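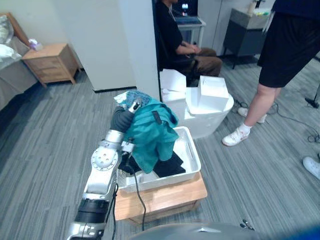
White bin on the low stool, teal on top.

January 28, 2019
Dye notebook, Prodgate workshop

Madder again. I know, I know, I said at the end of the last entry that I was going to leave red alone for a while and give the weld a fair chance, but then the parcel of Sæther yarn arrived and it was so lovely and so very plain that I couldn't think of any color I wanted on it except a good warm brick. So the weld is back on its shelf and the madder is out, and Sandra has been kind enough not to remind me of what I said.

For anyone picking this up cold: the trouble we've had with madder is that it goes brown on us. The skeins look wonderful in the pot, all coral and tomato, and by the time they're rinsed and dried they have slid off toward the color of a flowerpot left out all winter. Joaquín thinks we let it get too hot. Sandra thinks it's the water. I have thought both of these things at different times, depending on who I'd spoken to last, and so I finally did what I ought to have done before Christmas and held everything steady except the heat.

Yarn: Sæther undyed wool, the two-ply, 300 grams dry weight, wound into skeins and tied loosely in figure eights with cotton. Please tie loosely! The batch I did in a hurry has pale bands in it wherever the ties were snug, and although somebody at the open evening told me they liked the effect, I didn't do it on purpose and I don't want to do it again.

Scour: long soak with a small squeeze of the plain wool wash, warm up gently, cool down in the same water. The Sæther wool has more grease in it than the label lets on. The first water came off cloudy and smelled like a wet barn, so I did it over, and the second came off nearly clear.

Mordant: alum, with a little cream of tartar, at the usual proportions (inside the front cover, Sandra's handwriting, the recipe with the coffee ring on it). Left the yarn in overnight to cool with the lid on. I've gone back and forth about the cream of tartar with madder. The old Cesenlow pamphlet leaves it out altogether for reds, and the color cards in the back are so good that I would like to try it their way. Next time, though. One change at a time, as Joaquín keeps telling me, usually when I've already got the jar open.

Dyestuff: 200 grams of chopped madder root from the new bag. I rinsed it twice in cool water before it went anywhere near the pot, and threw those rinses out. They were a murky yellow tan, and if I'm right that is a good part of our brown, going down the drain where it belongs. Then the root went into a mesh bag and soaked overnight in a bucket. By morning the water had turned the color of strong tea with a red edge to it, and there was that smell, which I've never managed to describe properly. Damp earth and something a bit like hay. I'm fond of it. Joaquín props the door open.

The bath: root, soaking water and all, into the big stainless pot on the Holtis hot plate. I have hard words for the Holtis. The dial is marked in plain numbers that don't correspond to anything, and it overshoots badly if you turn your back on it, so I did this the slow way, standing there with the thermometer clipped on the side and nudging the dial up a hair at a time. It took the better part of the morning. I had meant to catch up on the yarn labels while I waited and I did write a few, but mostly I watched the pot, and I can't say I minded.

Yarn went in wet, while the bath was still just warm. Brought it up to 65 degrees Celsius and held it there, turning the skeins every so often with the long spoon and keeping the root bag moving so it didn't sit against the wool. It crept a touch over once when I answered the telephone. I pulled the pot half off the plate and it came back down without any fuss. After that I let the phone ring.

At the end of the hold I turned the heat off, put the lid on, wrapped an old blanket around the pot, and went home.

Results, written up with the skeins hanging in front of me: red! A real one, leaning a little toward orange, with none of that muddy cast. In daylight by the window it's brighter than I would have guessed, and under the ceiling lights it drops back to something closer to brick, which was the color I was after to begin with, so I'm pleased on both counts. There is one skein that came out a little lighter on one side. I think it was lying on top and floating. A plate turned upside down on the yarn would fix that, if we can find one that nobody wants for lunch.

Rinsing took ages. Bits of root everywhere, because the seam of the mesh bag has started to go at one corner. I shook the skeins out over newspaper once they were dry and quite a lot more fell out. Needs a new bag, or at any rate someone with a needle and more patience than I had left.

Exhaust bath: the pot still had plenty of color in it, so I put in 3 small sample skeins that were already mordanted and let them sit in the cooling bath. They're a soft peachy pink. Sandra has claimed one for the collar of her gray cardigan and I've written her name on the tag so there'll be no arguments.

Does this settle the heat question? I'd say it leans hard Joaquín's way, but I did also rinse the root, which we hadn't been doing, and Sandra pointed this out very gently over tea. She's right. I told myself I was changing only the heat and then I changed the rinse as well, without noticing I'd done it. So the fair thing is to run it once more with the root unrinsed and the same hold, and see whether the brown comes back. I'd like to get that done before the March class, as I'll be teaching madder and would rather not be corrected from the front row.

Still to do:
Cut a short length from each skein and pin it on this page, with a twin on the window card for light testing.
Ask Sandra for a jar of her rainwater, so her water theory gets its turn.
Mend or replace the mesh bag.
Order alum. The tub is lower than I thought.
Dry the spent root on the rack and save it. Joaquín wants to try it on paper.

The yarn labels are half finished in the tin by the sink, and anyone with tidy handwriting is welcome to them.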